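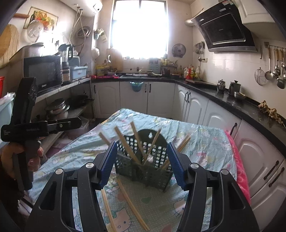 Clareck Site Operations - Handheld Capture Group, Shared Notebook

Home | Notebook | Faults | Hardware | Contacts

Last updated: Saturday, 4:10 p.m.

Entry: closing fault on the right-hand gripper, chopstick and basket task

Status: open. Right-hand unit withdrawn from use. Left-hand unit may continue in service with the restriction given at the end of this entry.

The task under way at the Ferrand kitchen was the utensil basket set. The operator holds one gripper in each hand and is required to pick up the basket, hold it upright and return loose chopsticks to it. The basket in use was the dark green perforated one with the hanging slot in the back panel. The table had its usual cloth with the clear plastic sheet over it.

The fault was first noticed during the morning block. The operator reported that the right-hand gripper did not open fully after the trigger was released. The fingers stopped partway and then moved the remaining distance on their own after a short delay. The basket was already standing on the table when this happened and it did not fall. Work was continued for a further four trials, which in the view of this group should not have been done. The instruction sheet states that any delay on release is a reason to stop.

On the last of these trials the fingers did not open at all. The operator pulled the tool back in the normal way, the basket came with it, and the chopsticks were thrown across the table and onto the floor. One struck the operator on the wrist. There was no injury and no first aid was needed. The event has been entered in the Flalell safety register as a near miss, category 2.

Work stopped at that point. The battery was removed from the right-hand unit before anyone attempted to free the basket. This was the correct order and should be followed in all similar cases. The basket was then released by hand, by pressing the two arms apart near the pivots. The rim of the basket shows no cracks.

Bench findings so far:

The return spring was measured against a new one from stores. Its closing and opening force was 93 percent of the new part, inside the limit of 90. The spring is not considered to be the cause.

The finger pads were checked for stickiness. The blue ridged surface was clean on both sides. A pad was pressed against the basket wall and lifted away several times. The ridges can enter the square holes a short way when the grip is hard, but they came free each time. This may have made the final trial worse. It does not explain a delay with no load on the fingers, and the delay was repeated on the bench with nothing in the grip.

The pivots were opened next. The left pivot turned freely. The right pivot was stiff through nearly a third of its travel, and a fine pale grit was found under the cap. The grit has been kept in a labeled bag. It has not been identified. Flour and scouring powder are both used at Ferrand and either would be possible, but no sample has been compared.

The position log supports the mechanical finding. The encoder on the right-hand unit recorded the fingers as still closed at the time the operator believed they were opening. The recording is therefore accurate and the trials before the last one need not be deleted. They are to be marked "slow release" and kept out of the Dukis training set until the group has reviewed them.

Not yet done: the left-hand unit has not been opened. It passed the free-travel check, but it has been used in the same kitchen for the same number of sessions and should be assumed to have the same exposure. The two units were cleaned together in December and there is no record that the pivot caps were removed at that time - the cleaning sheet has no line for it. A line is to be added.

Restriction until further notice: single-hand tasks only at Ferrand, soft items only. The free-travel check is to be made before each block, with the result written in this notebook and initialed. Any unit that hesitates on release is to be set down, powered off and tagged at once, including in the middle of a trial.

A replacement pivot set has been requested from Clareck stores. The stiff pivot is in the tray on the second bench and is not to be cleaned or oiled before the grit has been looked at.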